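The great jumper fold

So the jumpers have finally come down from the top of the wardrobe, and I've spent most of the afternoon on my knees by the bed sorting them out. I always leave it too late! We had the first properly nippy morning and I went to work in a summer cardigan like a fool.

My friend Areti swears by rolling. She rolls everything, even tea towels, and her drawers do look lovely, but I can't get on with it for anything chunky. A rolled jumper takes up half the drawer and springs open the minute you turn your back. I fold mine flat: sleeves in across the back, then the bottom third up, then over once more. Never hangers for knits (I ruined a lovely green one that way and ended up with shoulders like a coat rack).

I do it all on the pink fluffy blanket, mostly so I can see what I'm doing. Black on a dark duvet is hopeless, you end up folding the duvet as well.
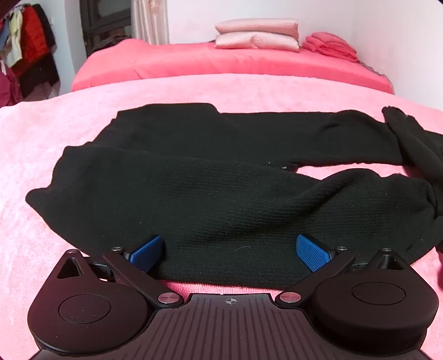 Ribbed ones are the worst for sleeves, I find. They twist round on themselves and you think you've got one flat and then there's a great lump in the middle of the pile. I give the cuff a little tug and smooth down from the shoulder, and if it still won't behave I start again with a cup of tea.

Two have gone in the charity bag, one needs its elbow darning, and the rest are in the second drawer down, which now only shuts if I lean on it. Scarves tomorrow.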